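Pellberg Home Help > Bedding & Linens > Fitted sheets

Home | Topics | Ask | Unresolved | Members | Sign in

Print this page | E-mail this page

Fitted sheet rides up on one long side, clips or different sheet?

Posted by Gwenaël Masson

Large mattress, used as a day bed in an open-plan room with a concrete floor. The sheet is a pale olive cotton one from Texier, bought in February. It fits at the corners when first put on. After a few nights of use, one long side works its way up until the elastic sits near the top edge of the mattress, and the surface goes into diagonal creases.

Already tried:
- rotating the sheet 90 degrees (does not fit that way, so the orientation is correct)
- washing at a lower temperature in case of shrinkage
- small clips along the edge

The mattress is 161 cm wide by the tape, which is slightly over the nominal width on the sheet label. I have not found a sheet sold in that exact size. I would like to know whether the clips are worth continuing with or whether the sheet itself is wrong. The creases are the main complaint. There are also a few faint dark marks near the middle of the sheet that did not come out in the last wash.
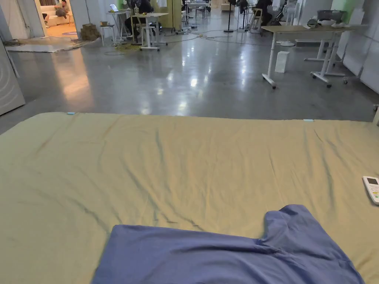

Does the depth of the mattress matter more than the width when choosing a fitted sheet?

Depth matters more in most cases. A centimeter of extra width is absorbed by the stretch of the fabric, but a sheet with shallow pockets has little material to tuck underneath, and the elastic climbs the side as soon as someone moves. Measure from the bottom seam to the highest point of the top, including any pad or topper, and add at least 5 cm for the tuck.

Posted by Zixuan Mao

Diagonal creases indicate uneven tension between opposite corners. They do not by themselves mean the sheet is too small. Check in this order.

Strip the bed and lay the sheet flat. Measure one corner seam from the top to the elastic. That is the true pocket depth, and it is often less than the label states after the first few washes. Compare it with the mattress depth. If the difference is less than the tuck allowance given above, clips will delay the problem and do nothing else.

If the pocket is deep enough, look at the elastic. Pull a short section to full extension and release it. It should return promptly. Elastic that stays long or makes a crackling sound is finished, and replacing it is a simple sewing job.

On clips: ones fastened along a straight edge hold only the fabric right next to them. The load on a fitted sheet is at the corners. Use straps that run under the mattress, either across each corner or from one long side to the other. Full-length straps are better for your case because the slippage is on a long side. Graltix sells a set with adjustable buckles. Keep metal teeth off thin cotton.

When refitting, do the corners diagonally: head left, foot right, head right, foot left. Then lift each side and pull the hem well under before attaching any strap.

For the marks, find out first whether they are grease or dye. Press a damp white cloth on one. If color transfers, wash the sheet alone in cold water and do not use the dryer until it is clear. If nothing transfers, treat it as grease: undiluted dish soap, fifteen minutes, then the warmest wash the care label allows. Chlorine bleach will strip an olive dye and leave pale patches.

Posted by huvine_linen

Just get a bigger sheet. I had the same thing and went up a size and it stopped. Bit baggy at the foot end but you get used to it. Also jersey grips better than woven.

Posted by Gwenaël Masson

Measured the pocket. It is 5 cm short of what I would need with the tuck. I will try the long straps first and order a deep-pocket sheet if the edge still lifts. The marks did not transfer to the cloth, so dish soap next.

Print this page | E-mail this page

Related topics
Replacing the elastic in a fitted sheet
Mattress pad slides toward the foot of the bed
Deep-pocket sheets: what the label measurement means
Washing dark and olive cottons without fading
Folding a fitted sheet on your own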